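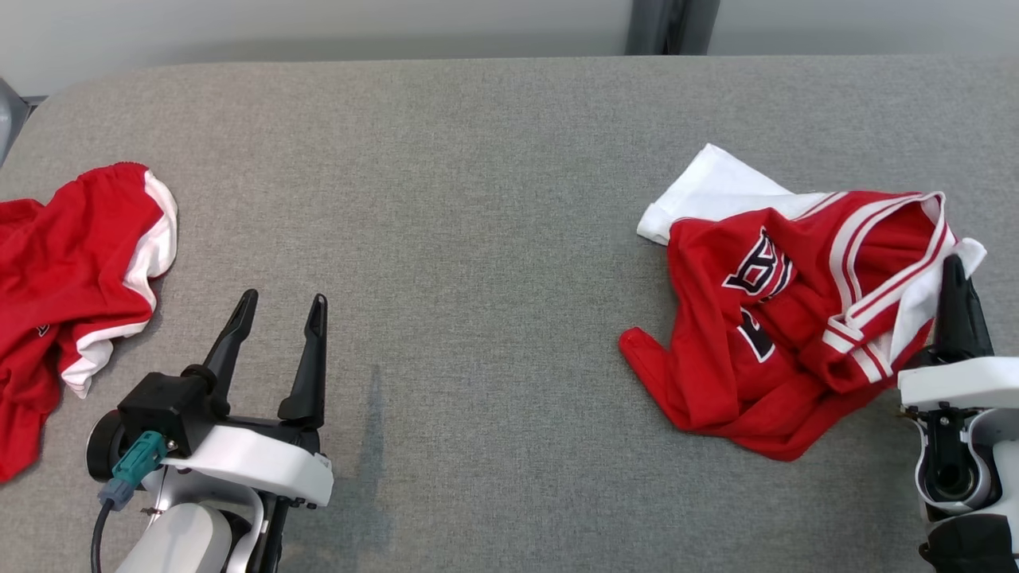

Laundry Folding with the Vornunar Kit: Project Report
Tanner Sutherland

Purpose

The goal of my project was to review the Vornunar two-arm kit and decide if our lab should keep it after the January trial. The seller, Fortin, lists folding as one of the jobs the kit can learn. I picked sports clothing for the test – mostly jerseys and shorts – as the fabric is slippery and the trim is stiffer than the body.

What comes with the kit

The kit has two arms with parallel grippers, a wrist camera and a license for the Skistico software. We paid 3,207 dollars with shipping. The other kit we looked at, from Huseck, was 1,987 dollars but had only one arm, and I did not see a way to fold a shirt with it.

Setup

Putting the arms together took me four afternoons. The manual is clear on the wiring and poor on calibration, and I had to do the left arm twice. The arms work over a table covered in gray fabric.

Handling the jersey

Picking up cloth was the part I spent the most time on. The grippers do best with an edge or a raised fold they can close on from both sides. In the wrist camera view, one gripper has a narrow tab of white fabric pinched between its fingers and the other is pressing on the lower left corner of the red jersey.

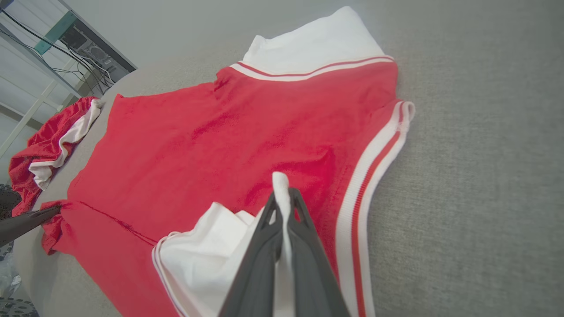
Problems

Skistico stops recording when its log reaches 3,000 entries and gives no warning. I lost one full session this way. Support answered my email the next morning and told me to clear the log by hand.

Recommendation

I would keep the kit. It costs more than the Huseck, but the second arm is needed for this work. The next group should start with calibration and leave extra time for it.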